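Good habits around the hanging board

When I arrived to the test hall at Okine, Josiane Baudry was reading a printed sheet and correcting it with a pencil. She is responsible for the working rules of the manipulation cell, and the sheet was already the second version since October.

"The first one was too long," she told me. "It had every rule we could think of. People signed it and then did as before."

The new version is for one type of task only, with hand tools, a pegboard and an open container. I asked her what is the most important line. She showed me the one about the hooks: their places are written down before the session, and they are not moved until the session is closed.

"If somebody moves a hook in the middle, we can't compare the trials any more," she said. "We have 2,099 trials in the log and we had to put 358 of them aside. It was painful, but I prefer this to keeping them." 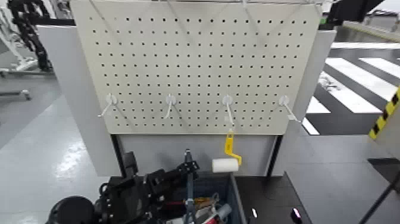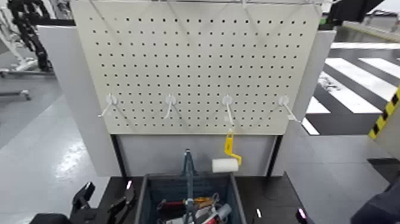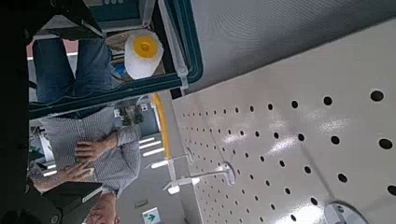
The Okine cell, with its pegboard and hooks.

Her colleague Kamarul Khoo wrote the part about people. It says that a person who stands near the cell must have one task only, and that he or she says aloud "I go in" before reaching over the table. Khoo took this from his years at Bescombe, where he worked with much bigger arms.

"With a small arm you become relaxed," he said. "You think it can't hurt you. But a finger is a finger."

Not everybody agrees with all of it. Florian Moulin, who runs many of the sessions, finds that the waiting time after each stop is too long, and he told Baudry so while I was there. She didn't change the number, but she made a note beside it.

I asked also about failed trials. The rule is that they are kept, with one sentence by the operator. "Dropped it" is not enough for her. She wants to know where the tool was held and at which moment it was lost.

The sheet will go next to the team at Venter, who have a similar board but other hooks. Baudry expects it will come back with many remarks.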